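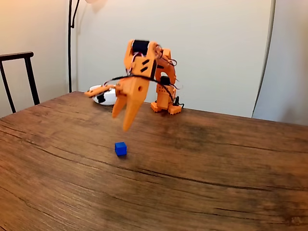 Denmont Tabletop Arm: Setup, Care and Repair

The Denmont Tabletop Arm is a small servo-driven manipulator with a two-finger gripper, supplied by Carvalho for teaching rooms and light laboratory work. This page sets out how the arm is to be placed, wired, checked and repaired. It applies to all units shipped from the Dakport workshop with the orange printed body. Owners of the earlier gray version should refer to the separate sheet listed at the end of the page.

Placement

The arm stands on its own feet and may be used on any firm, level table. The base should be set toward the rear of the table so that the full forward reach falls over the tabletop. A wooden surface with visible grain or knots is acceptable provided that both feet sit flat. If the arm rocks when it is reached forward, place a thin shim under the raised foot. Do not file or trim the feet.

For regular use the base must be clamped. The clamp kit (part 783) contains two bars and four screws and fits tables up to 32 mm thick. Clamping may be omitted for short demonstrations with light objects, at the lowest speed setting only.

Keep the middle of the table open. A single small cube is sufficient for first trials, and a cube that contrasts with the tabletop is easier for the operator to judge. Tools, cups and spare parts should not be left within reach of the gripper.

Connections

The power and signal connectors are grouped beside the base. Connect the signal lead first and the power lead second. When switching off, reverse the order. The supply must be switched off at the wall before any connector on the arm itself is removed or replaced.

The main cable to the gripper is black and thicker than the motor leads. It runs across the front of the forward section and returns to the connectors by the base. It needs slack at every joint. To check this, switch off the supply and move the arm by hand to its farthest forward position, then to its highest position, and then fully to each side. The cable should bend freely at each of these points without pulling on the housing. If it pulls tight, release the tie at the base, feed a little cable forward, and fasten the tie again.

The thin motor leads may form small open loops beside the arm. These loops are intended and should not be pulled flat. A loop that stands out far enough to catch on a lamp, a chair or a sleeve may be held back with a soft tie. Hard plastic ties are not to be used on the motor leads.

Setting the Zero Position

Each arm leaves the workshop with its zero position stored. The position must be set again after a servo has been changed, after the arm has been dropped, or when the gripper closes off center.

1. Switch off the supply and fold the arm by hand until the upper section rests over the base.
2. Close the gripper until the tips meet.
3. Switch on the supply and hold the set button for 4 seconds. The arm will become stiff when the position has been accepted.
4. Run the arm through one slow cycle with no object on the table. Keep hands clear.
5. Place the test cube below the gripper and lower the open jaw over it. The tips should pass on either side of the cube without touching the table.

If the tips strike the table at step 5, repeat the procedure from the beginning. A second failure usually points to a slipped horn on the wrist servo.

Regular Care

The following checks should be made after every 30 hours of running time and entered in the equipment log.

- Wipe the jaws with a dry cloth. Solvents will soften the printed parts.
- Look along both jaw tips for chips or wear. The moving jaw is the longer of the two and generally wears first.
- Tighten the screws at the base and wrist bracket by hand. A power driver will strip the holes.
- Inspect the leads where the rear and forward sections meet. This joint bends more than any other, and damage to the covering tends to begin there.
- Listen to each servo in turn at low speed. A grinding sound calls for replacement.

Oil and grease are not required at any point on the arm.

Replacing a Jaw

Either jaw may be replaced by the owner. Switch off the supply, open the gripper by hand, and support the jaw from below. Remove the center screw through the round recess, draw the jaw straight off the horn, and press the new jaw on at the same angle. Tighten the screw until it is snug. The zero position must then be set again as described above.

Replacing the Wrist Servo

The wrist servo sits between the two side arms of the bracket. Before removing it, mark each lead with tape and note the path it follows. Most faults reported after an owner repair are caused by a lead that has been trapped behind the bracket. Remove the bracket screws, lift the servo out, and disconnect it last. Fit the new servo in the same direction and check that the leads leave the bracket freely before closing it.

Servos in the base and upper section should be replaced by the workshop. Units opened at the base by the owner are no longer covered by the warranty.

Returns and Service

Requests for service should be addressed to Nantana Ongart, Service Desk, Dakport, and should give the serial number, the running hours from the log, and a short account of the fault. The arm should be folded and packed with its leads attached. Clamps and table fittings should be kept by the owner.

The workshop does not accept returns during the last two weeks of December. Schools in the Hodbridge district may leave units at the district equipment store for collection.

Page revised 2019-01-16

Related items
Clamp kit, part 783
Replacement jaw pair, orange
Wrist servo with leads
Soft cable ties
Care sheet for the gray version

Shares: 4

Copyright Carvalho. All rights reserved. | Contact the Service Desk | Back to top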